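Notebook, Gerkerell access group
Feb 6, 2025
Entry by Hema Iyer
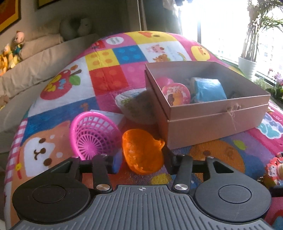
Went through the Prillska coverage paperwork with Vignesh this morning. The revised criteria came in overnight and they differ from the draft in two places that matter to us.

First, the age floor. The draft had 12 and up. The final text keeps 12 for new starters but lets younger patients stay on if they began under the Thevar early supply program. We have 108 families on the Thevar list. Vignesh pulled the birth dates and 20 of them are under 12, so those are the files to do first. They need the continuation form, not the new patient form. The two look nearly the same on the first page. Check the code in the footer before sending anything out.

Second, the prescriber rule. Draft said specialist only, every script. Final says specialist for the first script and the yearly review, and a family doctor can write repeats in between. Good for the families out past Gokton who drive half a day for a signature. I have rewritten that paragraph in the patient letter. Old wording is still in the phone script, needs changing.

Open points:

Lab report. Criteria ask for a genetic report "on file" but don't say whose file. Vignesh reads it as the clinic's. I read it as ours too. Emailed the Gokton office, no answer yet. Until then keep asking families for a copy but don't hold up a form over it.

Copayment. The sheet gives the general rate and the concession rate per script. It does not say if a 2 month supply counts as one script or two. Same email.

Existing stock. Families with early supply boxes at home should finish those before filling the first subsidized script. Pharmacy wants this in writing. I drafted a line, Vignesh to check the wording.

Spreadsheet: added a column for form type and one for review date. Please don't sort by surname only, it breaks the sibling links. Sort on family number. I fixed it once already today.

Mailing. Letters for the under 12 group can go as soon as the footer codes are checked. Everyone else waits for the copayment answer. If it hasn't come by the start of March we send anyway with the line left out and follow up by phone.

Vignesh has the printed criteria, my copy is marked up in the blue folder. Page 2 is missing from the scan on the shared drive, rescan.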